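3.2 Equipment planning and the budget for the tabletop station

Before we ordered anything, we had to decide what kind of station we wanted to own at the end of the project. The first plan, written by Soledad Medrano, was built on a fixed arm from Prulleck with a two-finger gripper, a control cabinet and a safety fence. The plan was good on paper, but the arm alone would take most of the first-year money, and the room would need new wiring before the arm could be switched on. The second plan started from hand-held gripper tools, which a person carries and moves over the table, and left the arm for the second year. We followed the second plan.

The total for the first year was $3351, without salaries. From this sum, $900 was set aside for parts that wear out or get lost: finger pads, gloves, cables, memory cards and table objects. In an earlier project at Pritusitz the same line was much smaller and it was used up before July, so we did not want to repeat this mistake. The remaining part covered 2 hand-held tools, the backdrop and its stand, the lights, and a storage disk. The table was already in the laboratory and does not appear in the budget.

We asked two suppliers for a quotation. Balaskas offered the lower price for each tool, but the spare fingers were sold only in a set with the whole gripper head. Plusus was more expensive at the beginning and sold each part separately. When we calculated the cost over 12 months, with the replacement rate that we knew from Pritusitz, the difference between the two offers became small. We chose Plusus, mainly for the delivery time of spare parts — a broken finger can stop the work of the whole group.

The table objects were planned in the same way as the machines, with a price, a place of storage and a date of review. We wanted shapes and colours that differ clearly, and containers with open walls, so that an object inside can still be partly seen. Figure 4 shows a layout with the lemon on the table surface, in front of the woven tray.

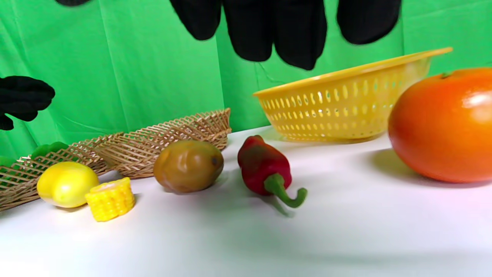

Figure 4. Tabletop layout with lemon, corn piece, potato, red chili pepper and orange fruit, with a woven tray and a perforated yellow basket.

The colour of the backdrop needed more discussion than its price would suggest. A grey cloth was cheaper, and Jacinto Valdovinos was in favour of it, as grey does not reflect a strong colour on the white table. However, the green cloth makes it simpler to separate the table objects from the background in later processing. A green object is of course less easy to separate, and we accepted this as a known weakness of the set-up. We bought one cloth and no reserve. For the next budget we would add a second piece from the same roll, for the days when the first is in the laundry.

Gloves were not in the first version of the budget at all. They were added when we agreed that the hands of all operators should look alike in the recordings. We chose black fabric gloves in two sizes. They are a small cost for each pair, but they lose their shape with daily use, and for this reason they belong to the consumable line and not to the equipment line. Figure 5 shows the gloved hands over the table in a layout where the lemon lies inside the woven basket.
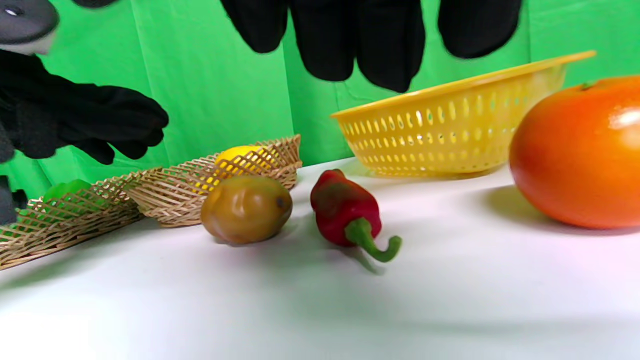
Figure 5. Layout with the lemon and a green pepper in the woven basket. Part of a hand-held gripper tool is visible at upper left.

Time on the station was the other resource to be planned. Each Thursday was kept free for cleaning, for checking the finger pads and for counting the stock of consumables. In the beginning some members of the group considered this day a loss. We kept it in the plan, and we recommend that other small laboratories write such a day into their schedule before the equipment arrives, when it is still easy to agree on it.

The decision about the fixed arm remains open. The offer from Prulleck does not include installation, and the price of the wiring must be confirmed by the building office. If the arm is bought, the table, the backdrop and all the objects can be used again without change, and the hand-held tools will stay in service for recording demonstrations. The cost of the arm is therefore listed separately in Table 3, together with the cost of its yearly inspection.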